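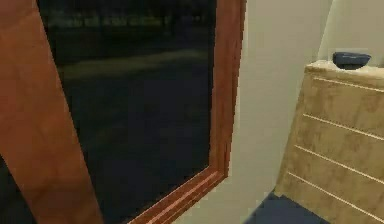
Posted 12/28/25 by Loan Lò
Vinegar notebook, second cider run

Search this notebook Go

Titration day for the four cider jars. Jars 1 and 2 are Brarnby cider on the Perko mother, jar 3 is Brarnby on our own old mother, jar 4 is the perry. All four were started in August from the same rack and have had cloth covers since then.

Weighed the perry jar first, before opening anything. 1,746 g net, down 64 g from the start. Most of that will be evaporation. The cloth on that jar is the coarser weave and it sits closest to the heat register. I meant to move it in the fall and didn't. Swapped the cloth for the finer stuff and moved the jar to the bottom shelf.

Procedure, same as last time:

2 mL vinegar by pipette into a flask, topped up with boiled and cooled water, three drops phenolphthalein. Titrate with 0.1 M sodium hydroxide to the first pink that holds for half a minute. Each mL of hydroxide works out to 0.30% acetic. Two runs per jar, a third if they disagree by more than 0.2 mL.

Jar 1: 15.0 mL, 15.1 mL. Call it 4.5%.
Jar 2: 14.7, 14.8. 4.4%.
Jar 3: 12.8, 13.3, 12.9. Threw out the 13.3, I ran past the end point. 3.9%.
Jar 4: 10.2, 10.1. 3.0%.

The colour of the perry makes the end point easy. Jar 3 is the dark one and I had to put a sheet of white paper under the flask and keep a second flask of untreated sample beside it to compare. More dilution helps. It doesn't change the acid in the flask, so there is no reason to be stingy with the water.

pH on the Preteo meter, calibrated at 4.01 and 7.00 before starting: 2.9, 2.9, 3.0, 3.2 in jar order. I'm recording these for completeness. pH tells us the jars are safely sour but it is a poor way to follow progress at this stage, and we wasted most of the first run treating it as if it were acidity.

Smell and taste. Jar 1 sharp and clean, still a bit of apple. Jar 2 the same with less apple. Jar 3 has a trace of nail polish remover at the top, so there is ethyl acetate in there, and that usually means alcohol left over and not enough air. The mother in jar 3 is thick, close to a centimetre, and I suspect it has been sealing the surface. Lifted it out with a clean spoon, peeled off the bottom two layers, put the top one back. The discarded layers went in the compost. Jar 4 tastes thin and slightly sweet. It may be stuck. The perry started at a lower alcohol than the cider, so it was never going to reach the same strength, but 3.0% is short of what it should manage.

Plan for jar 4: feed with a cup of jar 1, unfiltered, and leave it alone until the next check. If the acid hasn't moved by then it gets used for cleaning and we write off the perry.

Separate item. The Kiều rice vinegar we've been using as a taste reference is nearly finished. I would like to replace it with the same thing so the tasting notes stay comparable. Please don't substitute a seasoned one, the sugar throws everything off. I'll add it to the order sheet.

Storage. When a jar passes 4% and stops changing between checks, it should be strained through coffee filter, filled right up to the neck and closed properly. Once the alcohol is gone the bacteria can start on the acetic acid itself, and the first run lost strength that way while we were congratulating ourselves on letting it age. Jars 1 and 2 are candidates. I've strained jar 1 already. Jar 2 can wait for a second reading.

None of these should be used for pickling or canning. We want 5% for that and we aren't there. Salad and marinades are fine. 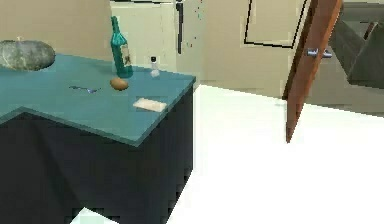 A titration is only as good as the hydroxide, was the reply I got when I passed these numbers along, and had I standardized it lately? I had not. The stock was made up in August and the bottle has been opened many times. Hydroxide takes up carbon dioxide from the air and gets weaker, so you end up using more of it and the vinegar looks stronger than it is. Every figure in this entry could be a little high.

Did a proper check with KHP after supper. Dried it in the small oven, let it cool in a closed jar, weighed 0.306 g, dissolved in boiled water. That should take 15.0 mL of a true 0.1 M solution. It took 15.4 and then 15.4 again on a second portion of the same weight. So the stock is at 0.097 M and the corrected acidities are:

Jar 1: 4.4%
Jar 2: 4.3%
Jar 3: 3.7%
Jar 4: 3.0% (2.96 before rounding)

The ranking is the same and jars 1 and 2 are still over 4%. I have written 0.097 on the hydroxide bottle with the initials LL. Use that number until somebody makes fresh.

To do:
- order KHP, we have enough for two more checks
- finer cloth for jars 2 and 3
- find the lid that fits the tall jar
- copy the corrected figures into the spreadsheet, leave the raw burette readings as they are

3 comments

pomace: Have you tried splitting jar 3 into a wider vessel? Same volume with twice the surface made a big difference for me. Mine went from solventy to clean in a few weeks.

Loan Lò: Haven't tried it. There's a wide crock free so I can do half of it that way and keep the other half as is.

tallgrass64: Is the 4% cut-off for storage from somewhere or just what you use? I've been waiting for two identical readings and ignoring the number.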